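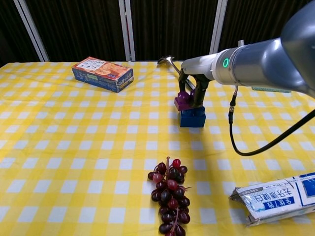

Kikolum: dividend warnings from investment newsletters

Version 2, last changed 23 December 2025

Kikolum is a table of 1000 published warnings that a company would cut its dividend, each matched against what the company went on to do. The warnings come from 65 newsletters, free and paid. I put it together after reading one too many sales pages claiming that subscribers "got out before the cut." Most of those claims can't be checked from the outside. A few can, and they are in this table.

Please don't use it to rank newsletters. I know people will.

What a row holds

Each row has the newsletter code, the issue date, the ticker, the wording of the warning (trimmed to one sentence), the deadline if the writer gave one, and the outcome. Outcome is one of cut, suspended, held, raised, merged or unclear. "Unclear" gets used a lot. A special dividend that quietly stops coming is a cut to some writers and a non-event to others, and I didn't want to settle that for them.

Where a writer gave no deadline, the outcome column looks 6 quarters ahead. That number is generous. A warning with no end date will come true sooner or later for nearly any company, and six quarters already lets in some hits that look like luck to me. Change HORIZON in the build script if you want it tighter, then rebuild. The older results in the notes folder will no longer match.

Sources

Back issues came from public archives, from the Bretville reading room, and from the Perić collection of scanned mailings. The scans are poor. Tickers were corrected by hand where the text recognition mangled them, and I would expect mistakes to remain in the shorter ones.

Issues that a publisher had taken down are missing unless a scan existed. I have no way to tell how many were pulled after a bad call. Treat any hit rate you compute as flattering.

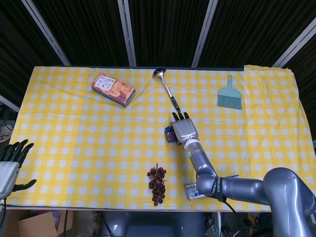 Known problems

Repeat warnings are kept as separate rows. One newsletter warned on the same utility in issue after issue, and it weighs on the totals. Use first_only = yes to drop the repeats.

Hedged language was the hardest part. "The payout bears watching" is in. "Income investors may want to ask questions" is out. Reasonable people would draw that line elsewhere.

Prices are not included. Being right about a cut says little about whether selling made money, and the stock has often fallen well before the letter goes out.

The May release had the held and raised codes swapped in part of the file. Throw it away.

Files

warnings.csv is the main table
sources.csv has newsletter codes and archive notes
build.py makes the first from the raw folder
nastness.txt lists rows flagged by the Nastness duplicate checker, not all of which are duplicates

License

Free to copy and change. Keep this file with the data.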